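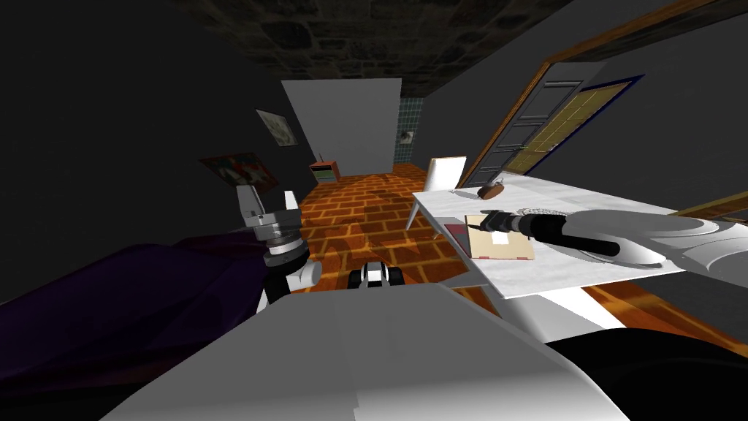
By Latifa Mansour, Managing Editor
Last updated 4 December 2020

About the Purnar News Service

The Purnar News Service is a nonprofit newsroom based in Brultau. We report on courts, policing, local government and public safety in Ustova County and send our stories to the newspapers, radio stations and websites that subscribe to us. Most people who read our work read it somewhere else, under a line that says "Purnar News Service" or just "(PNS)."

We have 20 people on staff. Fourteen are reporters or editors, and the other six handle photography, data, technology and the business side. Everyone works out of the Brultau office on Canal Street or from home, depending on the day and on what is happening at the courthouse.

How we started

The service began as a shared court desk. Three weekly papers in Ustova County had each been sending a reporter to the same hearings, and none of them could afford to keep doing it. Pascal Chauvin, who was then editing one of the weeklies, suggested they pay for one reporter between them and all print the same story. He ran the desk out of a room over a print shop, and the first reports went out by email with the headline typed in the subject line.

Within a year the weeklies wanted county commission meetings covered too, and then school board elections. A radio station asked for short versions that could be read on air. The desk was set up as a separate nonprofit that January, with Pascal as its first director. He is still on our board and still reads copy when we are short-handed.

What we cover

Our main work is the courts. We keep a reporter in the county courthouse every day it is open, and we follow criminal cases from the first hearing through sentencing and appeal. A lot of outlets report an arrest and never return to the case. We keep a list of every case we have written about, and an editor goes through it at the start of each month to see what has changed. Last year we published 563 stories, and 151 of them were follow-ups to cases that came off that list.

We also cover the county commission, the Brultau city council, the sheriff's office and the fire districts. When there is a flood, a large fire or a serious act of violence, we put as many people on it as we can and send updates to subscribers through the day. Each update carries the time and says what is new since the last one.

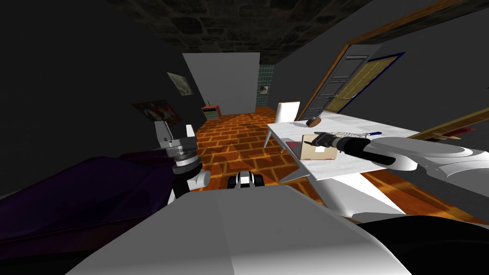 We do not run opinion columns, and we do not endorse candidates. Subscribers are free to write their own editorials based on our reporting, but those are theirs.

Covering people after a death

A good part of our work involves families who have just lost someone. We have written rules for this, and new reporters go over them with an editor before they take their first assignment.

One reporter makes first contact with a family, by phone or by letter. If the family says no, we do not call again. We go to funerals and vigils when they are open to the public or when we have been invited, and our photographers stay at the back unless they are told they may come closer. We do not name a person who has died until the county has confirmed the name and next of kin have been told.

In reports on a killing, we name the person charged where it is needed to follow the case. We do not use that person's photograph on every update, and we do not publish statements written by an attacker. Families can ask us to use a different photo of their relative at any time – we will change it on our own site the same day and pass the new one to subscribers.

Corrections

If we get something wrong, we fix the story, add a note at the top saying what was changed, and send the correction to every subscriber that received the original. We can't force another outlet to run it, but the subscriber agreement says they should, and most do. Corrections stay on our site for good.

We will consider requests to update an old story when charges were dropped or a person was acquitted. We do not usually take stories down.

How we are paid for

Subscriptions cover a little over half of our budget. The rate depends on the size of the outlet, so a small weekly pays much less than a radio group. The rest comes from reader donations and from a grant by the El Fassi Fund, which pays for the courthouse reporter and part of the photo desk. Donors do not see stories before they are published. Any gift large enough to appear in our annual filing is listed by name on our donors page.

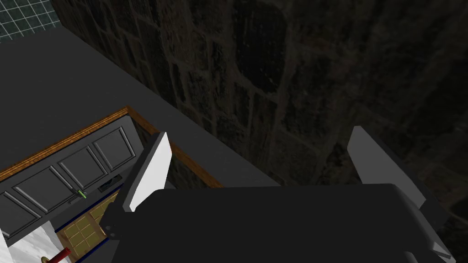 A gripper with its two fingers apart, dark stone wall behind. Computer rendering.

Using our stories

Only subscribers may republish our work in full. Schools and libraries in Ustova County can ask for free access. If you want to quote a paragraph or two, please credit the Purnar News Service and link to the original.

Tips and documents can be sent by mail or dropped off at the front desk. Please tell us in your first message if you do not want to be named – it is much easier to sort that out at the start.

Related pages
Our staff
Subscriber rates and agreement
Rules for covering victims and families
Corrections log
Donors and annual filings
Jobs and internships

Contact the newsroom | Privacy | © 2020 Purnar News Service, Brultau | Back to top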